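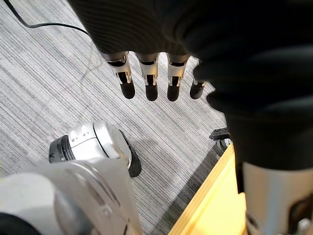
[quezada-upstairs] Re: carpet in 2162, what goes where

Replying to the whole list so I only have to type this once. Short on time, cleaners' van is booked for 8 in the morning and I still have the bookcase to empty.

> Can somebody please say what is going on with the carpet in 2162? I heard
> it was being replaced, then I heard it was only being cleaned, and now
> there's tape on the floor by the window and my desk has a sticky note on
> it that says MOVE?? with two question marks. Move where?

Cleaned. Not replaced. We had a price from Iltik for new tile and it was well past what we have, so the old carpet gets a proper deep clean and we live with it till next year at least. Budget for the whole job is 800 and that has to include the spot treatment by the door.

The note on your desk is mine, sorry. The question marks meant I hadn't decided. Now I have: it goes into the hallway on the left side, against the wall, drawers facing IN so they don't slide open when people squeeze past. Please empty the top drawer, it has no lock and last time it dumped paper clips all down the hall. I was finding them in my shoes.

> Also is the tape where the furniture goes back, or is it marking stains?
> There are two colors.

Blue is furniture. Corners only, so the desk legs go back in the same dents. Yellow is stains. If you know of a stain I didn't tape, tape it. The yellow roll is on the windowsill. Don't use the wide brown packing tape, it pulls the pile up and leaves glue, see under the coat rack if you want to know what that looks like.

And if you know what the stain IS please write it on the tape. Coffee and toner and candle wax all get different stuff put on them. I asked Stadetti what happens if they guess wrong and the woman on the phone just kind of sighed. Nobody is in trouble. I did the soy sauce one.

> Last time the carpet was damp for ages and the room smelled like a wet
> dog. Can we not do that again? And who is paying if my boxes get wet,
> because the ones on the floor are cardboard and I've got fabric samples
> in there.

That was the rental machine, we did it ourselves and put down way too much water. Then shut the windows, which was dumb. Stadetti does a low-moisture thing, they said dry enough to walk on by late afternoon, furniture back the next morning. I'd leave both windows open overnight if it isn't raining. Fans: we have the one tall one and the square one that rattles. If you have a box fan at home bring it, put your desk number on it.

Your boxes: please don't leave them in the room at all. Anything cardboard on the floor goes out. I got 20 plastic bins from Naler on loan, the gray ones with the hinged lids, stacked by the elevator. Take what you need, fabric samples first, then books. They're due back at the end of the month and they charge for missing lids, so dont walk off with one for your garage. Label on the SHORT side please. When they're stacked you can't see the long side and then we all stand there unstacking.

> Finally, what about the big rug? It's not on the list.

Right, forgot the rug. The rug gets rolled, pile side in, and stood on end in the supply closet. It's heavy so get a second person. Before you roll it, vacuum the back. I know that sounds silly but there's a layer of grit under there that has been grinding into the carpet, and if it falls out in the closet it's on the mop heads and everything. The felt pad under it is done for, it's crumbling. Toss it. New pad is 80 for the size we need, I'll order it out of whatever is left over, if anything is. Otherwise the rug stays in the closet for a while and we look at bare carpet.

OK so, tonight, whoever is around:

- chairs into the small meeting room, stacked where they stack, the ones with arms don't
- everything off the floor incl. under desks. Power strips too. Hang them over the desk or whatever, just up off the floor
- trash and recycling out, bins stay out
- lamps on top of the tall cabinet, bulbs in, shades off. Shades can go in a Naler bin, one per bin or they dent
- plants to the kitchen counter. Not the radiator
- vacuum the whole room AFTER it is empty. They clean it, they don't pick up staples

The tall cabinet itself stays put. It's bolted to the wall and the carpet under it has probably never seen daylight. They go around it. Same with the long shelf, but take the bottom row of binders off, the spray gets on them.

Vacuum bag was full when I checked and I put the last new one in. If it stops pulling, look at the hose before you open the bag, there's a bend by the handle where hair ties get stuck. I'll buy more bags but not tonight.

Door code is unchanged. The cleaners have the front key from the Quezada desk downstairs and they know it's 2162 and not the one across the hall, but I'm putting a sheet of paper on the door anyhow because of what happened in August.

One thing I don't have an answer to: the burn mark near the outlet. Stadetti says it won't come out, you have to cut out a piece and patch it. There should be a leftover strip of the same carpet someplace, I thought on top of the closet shelf and it's not there. If you have seen it, or took it home for your cat, write me off list.

Gotta go do the bookcase. If you are moving things back the next morning, I'll be there from 9, wear shoes with clean soles.

--
quezada-upstairs mailing list
To leave the list, send a blank message with the word unsubscribe in the subject line.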